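Stedside Sorting Table: Gallery and Notes

Last revised December. Text and layout by Ruairí Ó Dubhghaill.

The Stedside sorting table is a posting-and-sorting activity for toddlers and for older children working on grasp, release and texture discrimination. It uses household and craft-cupboard materials. The original version was assembled for the Bonsu playroom and has since been copied, with small changes, at Fondatano. Entries are grouped by component, with one photograph of a laid table under Layout. Dimensions are in millimetres unless stated otherwise.

Boxes

Three cartons per table, one colour each. Corrugated cardboard is preferred to folding carton, which softens at the hole after repeated posting. Paint the carton before cutting. Paint applied after cutting wicks into the exposed flutes and leaves a ragged edge.

Hole diameter is 100 for the general set. A hole of 80 is used where the aim is to make the child orient the object before release. Do not mix the two diameters on one table. Children sort by what fits and ignore colour entirely.

The hole is marked with a compass, scored in two passes and pushed out from the top face. Sand the edge lightly. Masking tape around the rim extends service life but lifts when licked, so the Bonsu boxes are left bare.

Tray

A low rim is more useful than a deep bin. In a deep bin the small items migrate to the bottom and the child empties the lot onto the floor to reach them. A shallow tray keeps most of the contents in view and within reach from one side. Metal wipes down well and gives a clear sound when a hard object is dropped. Plastic is quieter and is used at Fondatano, where the room is shared.

Contents

The register for both rooms lists 681 items, of which only a small portion is out at any time. Items are entered under four headings: balls, plush, fabric, and hard or noisy. A tray is filled from all four. Balls alone make for a short session, as they roll and the child follows them.

Spiky rubber balls are the most requested item in either room. Check the spikes at the base for splitting and retire the ball at the first tear. Fabric is included for bulk. A cloth takes both hands to post through a hole and is the hardest item in the tray for most children under 2. Pompoms are for supervised use only and are counted back in.

Cloth

A plain dark tablecloth gives better contrast than a patterned one. Green is standard. The drape should be short enough that a seated child cannot gather it in one fist and pull.

Layout

Boxes go to the left in a single column and the tray goes to their right. This gives a short lateral reach from pick-up to release. Mirror the arrangement for left-handed children.
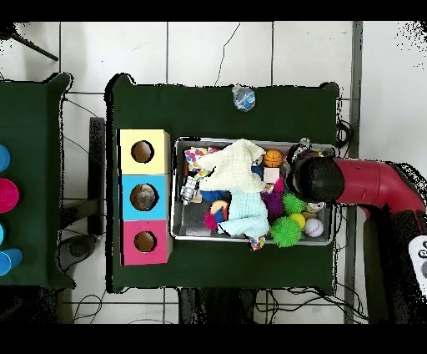 Storno wrote in to disagree about the colours: pastel boxes are too close together under fluorescent tubes, and her group kept treating yellow and cream as the same thing. She switched to a strong red, a strong blue and bare cardboard, and found that the sorting settled down within a few sessions. She would also like to see the column turned into a row along the far side for children who are still reaching across the midline with some effort.

The row has been tried at Bonsu. It works on a deep table. On a narrow one the tray ends up hard against the near edge and is knocked off. The colour point is accepted, and the next set of cartons will be painted in stronger tones.

Storage and cleaning

Cartons nest if they are cut in graduated sizes, but graduated sizes give the child a second sorting cue. Equal cartons are therefore stored side by side on the upper shelf with the holes facing up.

Rubber and vinyl items are washed in warm soapy water and air-dried on a rack. Plush and fabric go through a gentle cycle in a mesh bag. Anything with foil is wiped with a damp cloth and replaced when the surface starts to flake. Cardboard is not washed. A soiled box is flattened and put in the recycling, and its colour is repainted on a new carton from the stack under the bench.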